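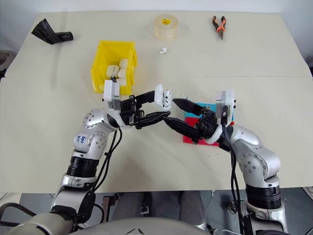 Los robots de dos brazos todavía ordenan más despacio que una persona
17 de agosto de 2019

La firma Kombo ha publicado los resultados de una prueba con brazos robóticos en tareas de ordenar y clasificar objetos pequeños, hecha en su taller de Fultevport. En 117 intentos, la máquina completó el encargo sin ayuda en 46. El resto terminó con una pieza caída, mal colocada o con la intervención de un técnico.

El ejercicio consiste en tomar un objeto de la mesa, pasarlo de una pinza a la otra si hace falta y dejarlo en el recipiente que le corresponde. Una persona lo resuelve en segundos. El sistema necesitó 23 de media en los intentos válidos – sin contar el tiempo de preparar la mesa. 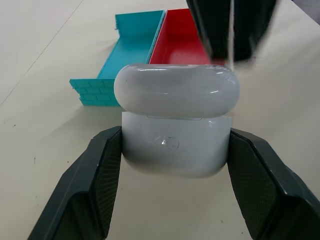 Según el informe, las superficies lisas y brillantes siguen siendo las más difíciles. Las piezas se giran al cerrar los dedos, y el paso de un brazo al otro concentra la mayoría de los fallos. Los objetos blandos dieron menos problemas, aunque el programa calculó mal su tamaño en varias ocasiones.

Vondwood, que distribuye artículos para el hogar desde su almacén de Sulaldale, estudia usar el equipo para separar devoluciones. La empresa no prevé tomar una decisión antes de diciembre y descarta por ahora cualquier uso en domicilios.

Kombo repetirá la prueba en otoño con un nuevo programa de agarre y los mismos brazos.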